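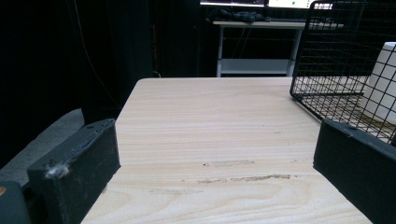

Scuff marks on a pale wooden tabletop, the longest of them greyish brown.

Table marks: which of the old cures are worth your time

By Torquil Kerr

Every October, when people start eating indoors again and looking at their tables under electric light, I get letters about marks. Most of them enclose a cure. Mayonnaise, cigarette ash, toothpaste, a hot iron through a tea towel, half a walnut. I have tried the lot over the years, mostly on an old table in my shed at Pustwood, and I'd put the majority back in the larder where they came from.

Find out what finish you've got

Hardly any of the cures mention this, and it decides everything. Turn to the underside or the inside of a leg, somewhere you won't mind spoiling. Put a drop of water on it and wait ten minutes. If it soaks in and leaves a dark spot, the wood is bare, or it's oiled and the oil has worn thin. If it sits up in a bead, there's varnish, lacquer or fresh wax in the way. A dab of methylated spirit on a cotton bud will soften old shellac and leave most modern varnish alone. Open a window for that one.

Start with the dull answer

A good many grey or brown smears are something left on top of the finish: rubber from the foot of a chair, a bit of shoe, the underside of a pan. Warm water, one drop of washing-up liquid, a cloth wrung out until it barely feels damp. Wipe with the grain, then dry it at once. Do that twice before you buy anything. I'm told this is too simple to be a tip, usually by people with a cupboard full of sprays.

A clean pencil rubber will often lift what the cloth leaves. Use a white one. The pink sort can leave colour behind, and then you've two marks.

Toothpaste

It's a mild abrasive with mint in it. On glossy varnish it can take off a faint surface mark, and it can also leave a dull patch bigger than the mark you began with. On bare or oiled wood it goes down into the grain and dries white. I can't see what it does that a proper polishing paste doesn't do better.

Mayonnaise

The claim is that the oil drives damp out of a white ring. Perhaps it does, a little. Plain oil does the same and doesn't smell by Thursday. White rings in wax often fade by themselves if you leave them be for a week, which I suspect accounts for most of mayonnaise's reputation.

The walnut

Here I'll give some ground. Rub half a walnut kernel over a light scratch in dark wood and it does look better, as the oil darkens the pale line. The scratch is still there. On pale wood, such as birch, ash or maple, leave it alone, or you'll turn a mark you could hardly see into a brown streak you can't miss.

Vinegar

Fine on windows. On wood with any tannin in it, and with steel wool in your other hand, vinegar makes a very decent black stain. People do this on purpose to age new oak. If you aren't one of them, keep the two well apart.

The magic sponge

Those white foam blocks are very fine sandpaper, whatever the packet says. They'll shift a scuff and take some of the sheen with it. On a matt surface you may get away with it. Press lightly, stop early, look at it from the side.

When it's in the wood

If the finish has gone and the wood itself is marked, you're sanding. Take 180 grit, wrap it round a cork block and go along the grain, well past the mark on both sides so you don't dig a hollow. Finish with 240. Wipe off the dust, then two thin coats of whatever was on there before, leaving the first overnight. A small sanded patch on an old table nearly always shows a bit paler. Doing the whole top is a Saturday's work and a lot of dust.

Beware of repair pens. I've got 9 in a drawer, all called something like "natural" or "light oak", and no two are the same colour. None of them matches a table.

Letters

A reader in Sarnonlow asks if she should have her kitchen table stripped by a firm that has quoted her more than the table cost. No. She says the marks only bother her when visitors come. A tablecloth would see to that, and it washes.

Another wants to know if beeswax "feeds" the wood. Wood isn't hungry. Wax sits on the surface, makes it smoother and gives spills something to sit on for a minute while you fetch a cloth. Put it on thinly twice a year and buff it properly, or it goes sticky and collects crumbs.

Next time: limescale, and what lemon juice will and won't do to a tap.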